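Capstan latch drive

A capstan latch drive is a mechanism that moves a sliding bolt or latch by winding a cord or thin cable onto a small drum. The drum is turned by hand, by a falling weight, or by an electric gearmotor. It is used where the bolt must be worked from a distance, or where a motor cannot be mounted in line with the bolt.

Principle

One end of the cord is fixed to the drum and the other to the bolt. Turning the drum shortens the free length of cord and draws the bolt back against a return spring. The pull on the bolt equals the torque at the drum divided by the drum radius, less friction losses in the guides. A drum with a radius of 10 mm gives more pull but less travel per turn than one with a radius of 13 mm.

A single-cord drive can only pull. Where the bolt must be driven both ways, a second cord is wound on the drum in the opposite direction and led around a fixed pulley behind the bolt. One cord pays out as the other is taken up. The return spring can then be left out, but both cords must be kept under light tension or the slack side may jump the flange.

History

The Drodach pattern, the earliest form with a grooved drum, was fitted to granary doors from 1856. Its cord was tarred hemp and its return force came from an iron weight in a vertical channel. The later Trerkano pattern replaced the weight with a coil spring and moved the drum inside the door. Motor-driven versions came into use when small geared motors became cheap enough for home workshops.

Construction

Drums are turned from brass or acetal, or printed in plastic for light duty. The groove pitch should be slightly more than the cord diameter. Braided polyethylene cord stretches little but creeps under steady load, so a tension screw is usually placed at the bolt end. Steel cable creeps less but needs a larger drum to avoid early fatigue.

Chaiyaporn drives add a slip clutch between motor and drum. The clutch lets go if the bolt jams and prevents the motor from stalling. In the Pravov arrangement the same job is done by a spring in the cord itself, with a switch that cuts the current when the spring reaches a set length.

Testing and wear

Bench tests are normally run on a slotted plate or rail bed so that guides can be moved between runs. Kanyarat Nuchit's test procedure calls for 3000 full cycles at rated load, with cord length measured before and after. 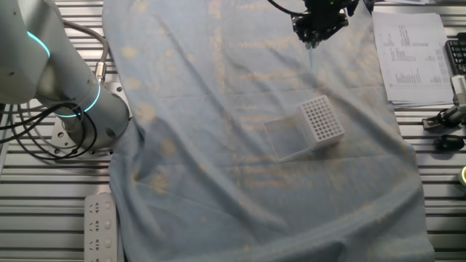 Pipette tip rack on a light-blue cloth over a ribbed aluminum work surface.

Wear is heaviest where the cord enters the first guide. Fraying at this point is the usual cause of failure, followed by loosening of the drum set screw.

See also

Bowden cable
Deadbolt
Windlass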